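4.2 Coding of the policy documents

The corpus held 498 documents on food security and land use issued by ministries, regional bodies and farmer organisations. Each was read in full by one coder, and 16 were set aside at the first reading because they repeated the text of an earlier statement with only the heading changed. These duplicates were kept in a separate list and play no part in the results given in Section 5.

We treated a commitment as any sentence in which the issuing body named an action and accepted some duty to carry it out. Sentences that called on others to act were coded as appeals. The line between the two is often thin. A phrase such as "members will seek to support smallholders" was coded as a weak commitment, while "members should support smallholders" was coded as an appeal. Where a sentence held both, it was split at the verb and each part was coded on its own.

Commitments were then sorted by the aim they served. The first group covered supply: yields, seed, irrigation, storage and transport. The second covered the natural base of farming, including soil, water, forest cover and emissions from livestock. Commitments that claimed to serve both aims at once were placed in a third group, which we call joint claims. Joint claims matter for the argument of this paper, as they are the sentences most often quoted in later statements and the ones least often tied to a budget line.

A joint claim was marked as funded if the same document, or an annex to it, gave a sum, a source and a period. Two of these three were not enough. This is a stricter test than the one used in the Mamlow index, where a named source alone is accepted, and it leads to lower scores for most regional bodies. The effect is strongest for statements agreed late in a negotiating round, when sums tend to be moved into side documents that are never published.

Length posed a further problem. Short communiqués contain few commitments in absolute terms but are dense with them, and long strategy papers show the reverse pattern. All counts are therefore given per 1,000 words of body text, with preambles, lists of signatories and footnotes left out. Documents of more than 3,000 words were also coded by section, so that a single chapter on trade or fisheries could not hide the lack of content elsewhere. Translated texts were coded in English, and the original was consulted when the force of a modal verb was in doubt.

The coding frame was drafted by Vibeke Ladefoged and revised twice after trials on the Keltano and Sheehan subsets. The first revision merged two codes for storage losses that coders could not tell apart. The second added a code for commitments with conditions - for example, those that depend on the price of fertiliser or on the outcome of trade talks. Earlier codings were redone after each change.

Coding was done by hand on printed copies, and the marked passages were entered in the database afterwards. Green was used for joint claims in every set.

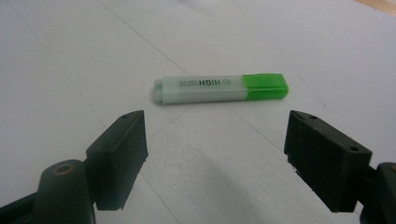 Figure 3. Highlighter with lime-green cap.

Differences between coders were settled by discussion, and the code first given was kept on record beside the one agreed. Most differences concerned the boundary between weak commitments and appeals. Very few concerned the aim served, apart from sentences on bioenergy, where the same crop may be described as a source of income, a fuel and a cover for bare soil within a single paragraph. Such sentences were coded as joint claims only if the text itself mentioned both food supply and the state of the land.

The Nestar statements follow a fixed template and were coded last. Their opening and closing paragraphs are the same from one issue to the next and were coded once. Results for this group are reported separately in Table 6.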